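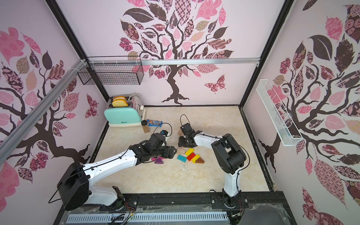

¿En qué episodio de Rurutmont aparece por primera vez el sello de Nulier? En el episodio 10 de la primera temporada, en la carta que recibe la inspectora Cozma.

hurkow_512
Eso fija el orden. Si el sello ya circula entonces, la teoría del falso archivo se sostiene: Cozma conoce el expediente 435 antes de que se lo asignen.

margen_izq
No lo veo. El expediente 435 se cita en el piloto, pero el número de la carta es otro. Revisad los subtítulos, la versión doblada lo cambia.

hurkow_512
Tengo las dos versiones. En la original dice 435 – minuto 12, antes de los créditos.

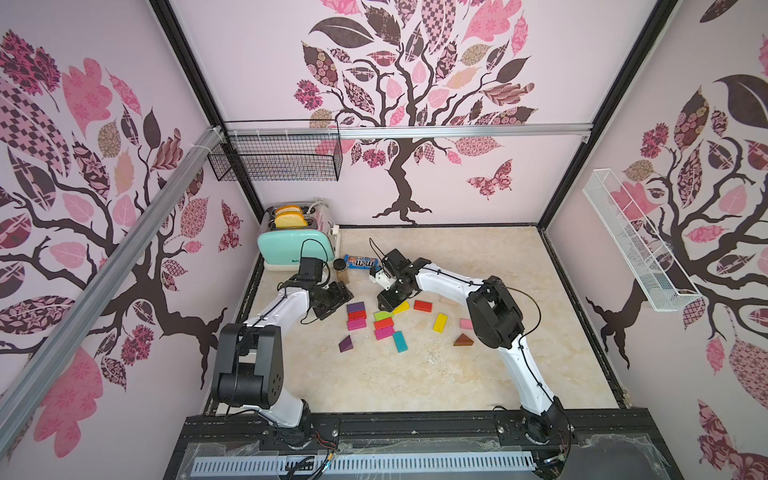

tercer_acto
El minuto 12 es un recuerdo de Cozma, y sus recuerdos ya fallaron en la segunda temporada. Como prueba vale poco.

margen_izq
De acuerdo con tercer_acto. Además, el sello de la carta tiene el borde liso y el del archivo lo tiene dentado.

hurkow_512
El borde cambia porque rehicieron el atrezo entre temporadas. También cambió la placa de la comisaría y de eso no sale ninguna teoría.

tercer_acto
La placa no sale en primer plano. El sello sí, dos veces. Mantengo que son dos remitentes.

margen_izq
En marzo reponen la primera temporada. Anotaré los planos del sello y los pongo en este hilo.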